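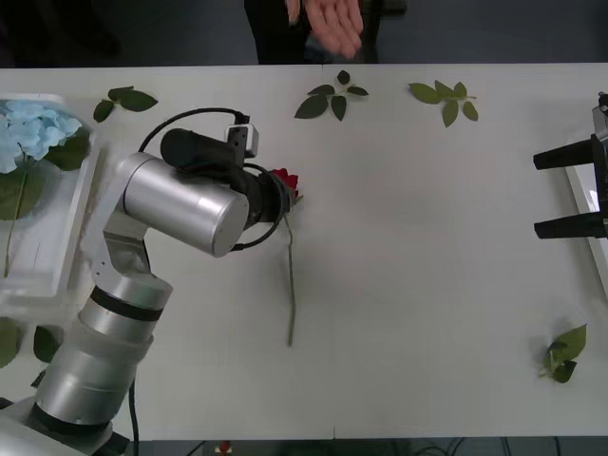 A red rose with a long stem on a white table.

Handout 7: Flowers and Leaves in the Cuisines of the Region
Course: Food and Culture, evening group (Wednesday)
Teacher: Kohei Takagi

In the last class we spoke about preserved vegetables. In this class we look at flowers as food. Please read the notes before we cook.

1. Rose

Rose is used in Persian, Turkish, Indian and Balkan kitchens. The two most common forms are rose water and rose petal jam. Rose water is made by distillation, and it is strong. For a rice pudding of 10 portions, two teaspoons are enough. If you add more, the guests will think of soap.

For the jam we use fresh petals, sugar, lemon juice and water. The white base of each petal is bitter, so we cut it off. In my notes I give 100 grams of petals for one small jar. It looks like too much, but the petals become very small when they are cooked.

2. Which flowers may be eaten 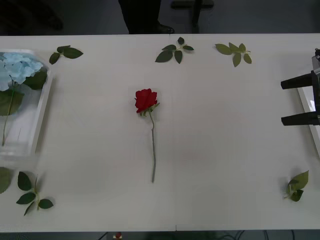
Safety comes before taste in this subject. A flower can be beautiful on the plate and still make a person sick, and the shop will not always warn you. Flowers from a florist are often treated with chemicals, also when the species itself is edible, so buy only flowers which are sold as food. Of the flowers on the white table, the red rose belongs to an edible kind, but the pale blue hydrangea in the clear tray does not. Hydrangea is toxic and must not be used, also not as decoration on a cake.

Safe choices for beginners are nasturtium, borage, calendula petals and zucchini flowers – these last ones are very good with a filling of soft cheese.

3. Leaves

Vine leaves are sold in brine and need to be rinsed two times. Fresh young leaves should be put in boiling water for two minutes. Fig leaves are only for wrapping and for aroma. We do not eat them.

For the next class

Bring an apron and one clean jar with a lid. Write half a page about a dish from your family in which a flower or a leaf is used. If there is no such dish, ask a neighbor.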